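Setting Up a Small Lemon and Lime Station on a Table

By Waltraud Imhof
January

Last updated: January, by Roya Rahimi

A citrus station is a corner of the table where the fruit, the cutting board and the bowl stay put, so you aren't carrying a dripping lemon half across the kitchen. I set one up for drinks and salad dressing. It takes five minutes, and a play version for children goes together the same way.

What you need

A cutting board
A knife (a plastic toy one for the play version)
A bowl and a spoon
A tray for the whole fruit
Lemons and limes

Step 1. Clear and wipe the table. You need a strip at least 70 cm wide. Dry it before you put the board down, or the board will slide.

Step 2. Place the board on the side of your cutting hand. If it has a handle, turn the handle outward so it is easy to grab when you want to carry the board to the sink.

Step 3. Put the tray on the opposite side, toward the back. Whole fruit goes on the tray and nowhere else. A tray with rounded corners is easier to wipe down – juice dries hard in square ones.

Step 4. Set the bowl in the middle, between the tray and the board. Stand the spoon in it with the handle up. The spoon is for scooping out seeds and pressing the last of the juice from a half.

Step 5. Cut one lemon across the middle. Leave the half you aren't using on the board with the cut side showing, and lay the knife next to it with the blade pointing away from where people reach in.

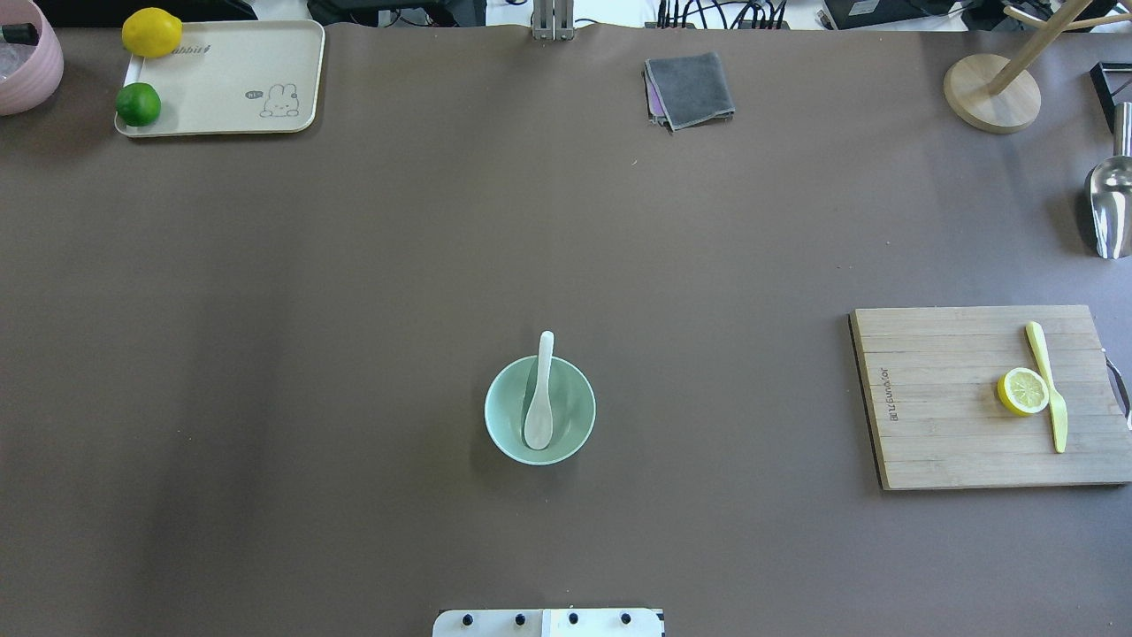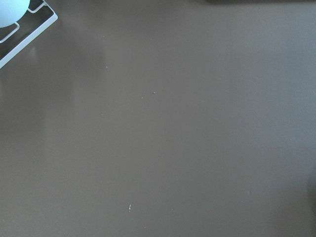

First picture: the bowl and spoon in the middle, lemon and lime on the rabbit tray, half a lemon and the toy knife on the board.

Step 6. Keep the rest of the table bare. Anything with compartments or loose small parts should go to a far corner. Glasses can be brought over when the drinks are ready.

Step 7. When you finish, scrape the seeds out of the bowl, rinse the knife and wipe the board with the grain. Stand the board on its edge to dry. Cut lemon goes in a covered dish in the refrigerator.

If you are squeezing for a crowd, use a second bowl. Nine lemons is the most I would do at one sitting by hand. After that the board gets too wet and needs a rinse.

Related

How to Oil a Cutting Board
Keeping Limes Fresh on the Counter
Five Salad Dressings With Lemon
Choosing a Tray for a Small Table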